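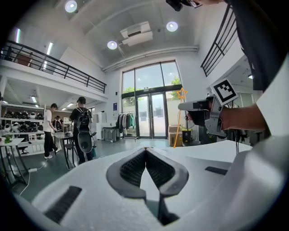
Zwei Handgreifer, zwei Leute, zwei völlig verschiedene Datensätze – wie kriegt ihr das einheitlich?

Hallo zusammen, ich lese hier schon länger mit und brauche jetzt selber mal Rat. Wir machen im Rahmen unseres Projektkurses Robotik etwas mit Nachahmungslernen, der Kurs heißt intern Gretonar (fragt nicht mich, der Name stand schon im Antrag). Aufgabe: Tisch abräumen und umsortieren, beidhändig, mit Greifern in der Hand vorgeführt, und daraus soll später eine Policy für einen zweiarmigen Roboter werden. Die Marker auf den Greifern nutzen wir für die Pose, dazu kommt das Bild aus den Greifern selbst.

Das Vorführen macht total Spaß, nach einer halben Stunde hat man es raus und will gar nicht mehr aufhören! Wir haben inzwischen 1.673 Durchläufe auf der Platte, also an Fleiß mangelt es nicht. Nur passen die einfach nicht zusammen. Ich bin eher der langsame Typ, fahre ran, halte kurz, greife. Meine Projektpartnerin greift im Vorbeigehen und ist schon beim nächsten Teil, wenn ich noch überlege. Wenn wir nur mit meinen Daten trainieren, bleibt der Arm in der Simulation gern über dem Objekt stehen und zittert da so rum. Nur mit ihren: fährt zackig daneben. Mit beiden gemischt wird es leider am schlimmsten, dann kommt irgendwas dazwischen raus und die linke Hand macht auf einmal gar nichts mehr.

Auf dem Tisch liegt bei uns gerade eine Aubergine auf einem Tablett, dazu Teller und Becher. Die Aubergine ist übrigens überraschend fies, die dreht sich gern weg, wenn man sie am dicken Ende anfasst. 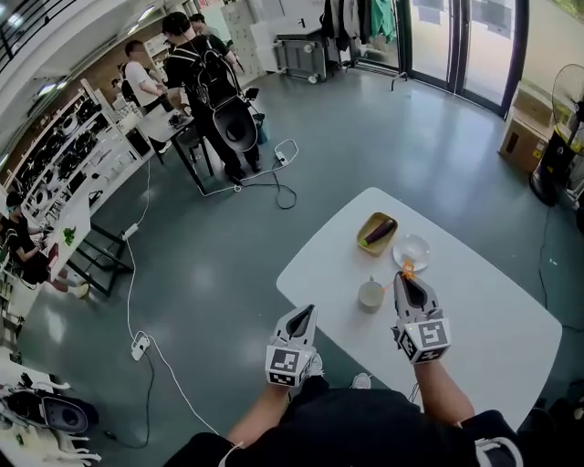
Was wir schon probiert haben

Tempo normalisiert, also alle Durchläufe auf gleiche Länge gezogen. Hat das Zittern etwas beruhigt, dafür stimmte dann der Moment nicht mehr, in dem die Finger zugehen. Dann haben wir 58 Durchläufe rausgeworfen, bei denen die Markerpose gesprungen ist. Das sind fast nur welche, bei denen sich die Hände gekreuzt haben oder ein Marker von der anderen Hand verdeckt war. Besser, aber nicht gut.

Meine Fragen wären also: Muss man sich vorher auf einen Stil einigen oder soll das Modell das abkönnen? Wie viele Durchläufe pro Person sind sinnvoll? Und würdet ihr die springenden Posen reparieren oder wegschmeißen? Im Juni ist Abschlusspräsentation und ich hätte bis dahin gern irgendwas, das sich bewegt ...

Danke schon mal!
Jiahui Song

Fendinska

Hi Jiahui, oh je, das kommt mir sehr bekannt vor. Wir hatten letztes Jahr im AG-Wettbewerb fast das Gleiche, nur mit Schraubendosen statt Gemüse.

Also erstens: ja, einigt euch. Ein Modell kann mit verschiedenen Stilen klarkommen, aber dann braucht es deutlich mehr Daten und meistens auch eine Architektur, die mehrere mögliche Lösungen nebeneinander stehen lassen kann. Wenn ihr ein simples Netz mit mittlerem quadratischem Fehler trainiert, dann mittelt es euch beide zusammen. Du hältst an, sie fährt durch, raus kommt eine Bewegung, die keiner von euch je gemacht hat. Das mit der linken Hand würde ich auch in die Schublade stecken. Fangt ihr beide mit derselben Hand an? Bei uns hat einer immer mit links zuerst gegriffen und der Rest mit rechts, und wir haben wochenlang im Code gesucht!

Was bei uns geholfen hat, war ein Zettel am Tisch mit einem festen Ablauf:

1. Hände in Startposition, Finger offen, kurz warten.
2. Immer dasselbe Objekt zuerst, immer mit derselben Hand.
3. Anfahren ohne Stopp, beim Schließen kurz ruhig bleiben.
4. Ablegen, Finger ganz auf, zurück in die Startposition.

Die Lage der Sachen auf dem Tisch dürft und sollt ihr dagegen kräftig variieren. Wir haben gewürfelt, wo was hinkommt, sonst stellt man es doch immer wieder gleich hin.

Und bitte nicht die Länge strecken. Schneidet lieber die Standzeiten raus, also alle Stücke, in denen sich weder Greifer noch Finger bewegen. Bei deinen Daten dürfte da einiges zusammenkommen ;-) Das Zittern über dem Objekt kommt sehr wahrscheinlich genau daher, das Netz lernt fleißig Stehenbleiben.

Bandard

Einfach mehr Daten sammeln. Hatten wir auch, ging dann irgendwann weg.

Kariuki

Mehr Daten hilft bei widersprüchlichen Vorführungen halt nur begrenzt, @Bandard, da würde ich erst mal Fendinskas Zettel machen.

Zu den springenden Posen, das hat noch niemand aufgegriffen: Kurze Aussetzer interpoliere ich, bei mir ist die Grenze acht Bilder. Alles drüber fliegt raus, aber nur das Teilstück, nicht der ganze Durchlauf. Der Griff davor ist ja oft völlig in Ordnung. Schaut euch auch an, ob die Sprünge an bestimmten Tageszeiten häufiger sind. Ihr habt da eine ordentliche Fensterfront und einen Boden, der ganz schön glänzt, und Marker mögen Gegenlicht überhaupt nicht. Wir haben irgendwann nur noch vormittags aufgenommen und die Belichtung festgestellt, seitdem ist es deutlich ruhiger. Der spiegelnde Teller wäre bei mir übrigens auch ein Kandidat zum Austauschen, wenigstens für die ersten Versuche.

Zur Menge: Nehmt nach dem neuen Ablauf erst mal nur einen kleinen Satz von einer Person auf und trainiert damit auf ein einziges Objekt, von mir aus die Aubergine. Wenn das läuft, kommt die zweite Person dazu. Die alten Durchläufe nicht löschen! Schreibt euch nur in die Metadaten, wer sie gemacht hat, dann könnt ihr später nach Person filtern.

Jiahui Song

Wow, danke euch! Hab gleich nachgeschaut: Ich fange mit rechts an, sie mit links. Aaargh. Wer was aufgenommen hat, steht zum Glück im Ordnernamen. Zettel ist geschrieben, morgen früh um halb neun wird neu aufgenommen, und einen matten Teller bringe ich von zu Hause mit.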